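Monday, March 14, 2022

Plalby bridgehead, casualty reconciliation, continued.

Finished transcribing the second regimental return from the Hanel papers. The typed total is 931 killed, wounded and missing. Adding up the company sheets gives a figure 164 lower. Two of the company sheets are undated carbon copies and the engineer company has no sheet at all, so the gap may be missing paper and no more. Left both totals in the table, flagged.

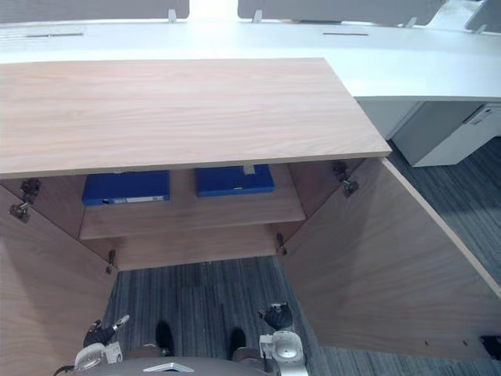

Strength on arrival is still a problem. The divisional diary gives 2,000 men for the whole battle group. Edgars thinks this is ration strength and includes the supply column. I agree, but the diary does not say so. Do not cite it as combat strength until we have the quartermaster's entry.

Map work: Hutent farm is plotted on the wrong side of the stream in our February overlay. Error came from the 1:100,000 sheet. Redrew from the 1:25,000. The company boundary now runs east of the farm, and the counterattack route in Jaunzems' draft (section 2) needs to move with it.
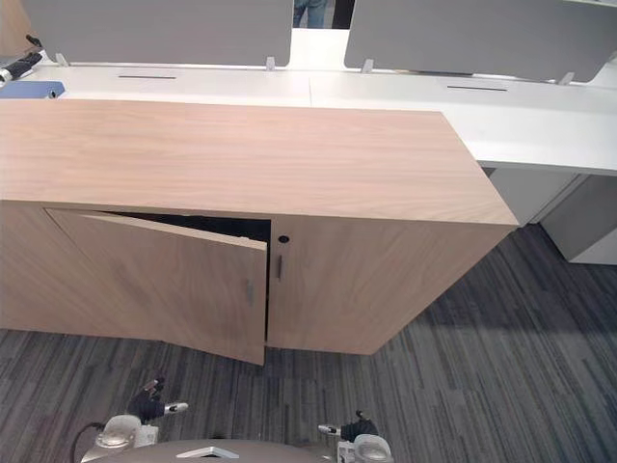
Place names: the radio log uses "Xavier" for a position, never for a person. Arūnas had it indexed as an officer. Corrected in the index, footnotes still to do.

Open:
Engineer company return, ask for the adjacent folder.
Time zone of the radio log. Entries run one hour ahead of the diary on both days.
Grīnberga to check the German abbreviations in the medical report, esp. the column read as "sick, remained with unit".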